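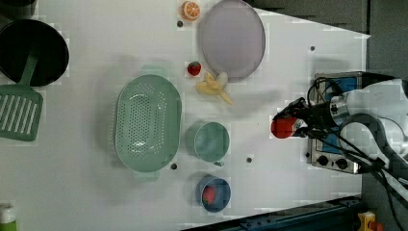 Planning and Paying for Your First Tabletop Arm: Questions We Get a Lot

Hello, and welcome! If you've landed on this page you're probably somewhere between "we'd love a robot arm" and "who is going to sign for it?", and most of the people who write to us at Disden are in the same place. We sell and set up tabletop arm benches for teaching departments and small research groups, and the answers below are the ones we find ourselves typing over and over. They're long in places. Skip around as you like.

What should I put in the budget besides the arm?

More than most first drafts have in them, I'm afraid. The arm gets a nice big line and everything else gets squeezed into "misc." Please give each of these a line of its own: the gripper, the table and whatever the arm bolts to, cameras and their mounts, the computer, cables, spare fingers for the gripper, the things you'll be picking up, and shipping. Shipping surprises people every single time, especially when the table goes separately from the arm (it nearly always does).

Do you have a starter bundle?

We do. The Rey bench kit is $1,212 and covers the tabletop, the mounting rail and the camera post. It doesn't include an arm, a gripper or a computer. Folks sometimes see the word "bench" and the price and get very excited, so I like to say that early! If you already own an arm, send us the bolt pattern of its base and we'll check that it sits on the rail before you order anything.
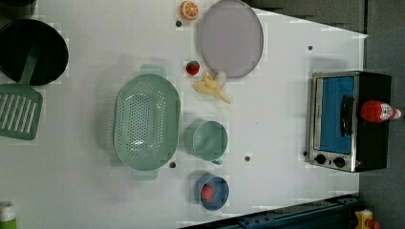 Page last changed: July

Can we really use toy food and kitchen things for serious work?

Yes, and plenty of groups do, including some with much bigger budgets than yours or mine. A play banana doesn't spoil over a long weekend, a plastic cup survives being dropped, and you can buy the same strawberry again next year and carry on with the same task. Mix your shapes and sizes. A colander, a flat plate, a small bowl and a slotted spatula all ask quite different things of a gripper, and you'll learn more from an odd handful of objects than from a whole box of identical blocks.

How much should we set aside for objects?

Our play kitchen pack is $105, and I'd suggest buying two if you can stretch to it. Put the second one in a cupboard, label the box, and don't let anyone "borrow" from it. Sets get discontinued or change color without any notice, and then you're hunting secondhand listings for one mint-green cup. Ask me how I know!

What about bigger items like a toaster oven?

A small appliance makes a lovely prop, with a door to open and knobs to reach for, and it can be bought cheaply or begged from somebody's garage. Two things to plan for. It takes up a good deal of table, so draw its footprint on your layout before you choose a table size, and leave room for the door to swing. And if it'll only ever be a prop, have your electrician or technician make it safe before it goes anywhere near the arm.
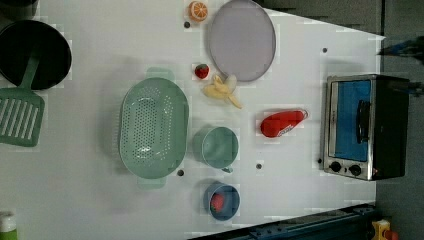
Play kitchen layout with toaster oven, colander and play food.

How big a table do we need?

Start from the reach of your arm and work outward. Take the reach from the data sheet, then knock a bit off, as the last stretch is awkward for almost any arm once it has to come down at an angle. Anything you'd like picked up should fit inside that smaller circle. Then add space for the parts that don't move, plus a margin so things nudged toward the edge don't land on the floor.

In the room itself, we ask for a clear strip 84 inches wide so that someone can walk behind the bench while the arm is running. If your room is tighter than that, write to Lionel Maillard with a sketch (a photo of a sketch on a napkin has worked before) and he'll tell you whether there's a sensible way around it.

Is a white tabletop worth paying extra for?

We don't charge extra for it, so that's an easy one. White is a good plain background for an overhead camera, and darker items stand out nicely. Pale ones can be harder to pick out, so do try your own objects under your own lights before you settle. If you have big windows, put blinds in the budget. They're dull to ask for and you'll be glad of them.

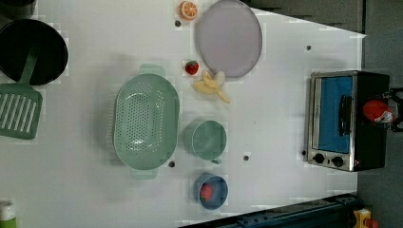 While you're on the subject of cameras, please budget for a solid mount before you budget for a fancier lens. A camera that shifts a little between sessions will cost you more hours than a modest one that stays put, and hours are the thing small groups run out of first.

Which gripper should we start with?

A plain two-finger one, for nearly everybody. It'll manage bottles, handles and most toy fruit, and replacement fingers are cheap. Suction is wonderful on flat, smooth packaging and no use at all on a colander. If you're set on a soft gripper, talk to Thongchai Chuensuk on our bench team first, who has fitted a good many and will be frank with you about the upkeep.

Should we buy or rent?

If your funding runs for a single term, rent. Our rental partner, Prurnirier, handles arms and grippers, and we can supply the bench to go with theirs. If you expect to be at it for more than a year, buying usually works out kinder, though do hold something back for servicing and a spare set of cables.

How do I get a quote?

Send us your arm model, your room size and a rough list of what you want it to handle. Orlando Grajales goes through quote requests every Monday, so anything that arrives over the weekend gets looked at pretty fast. Tell him if your purchasing office needs the quote split by line, as it's much easier to do up front.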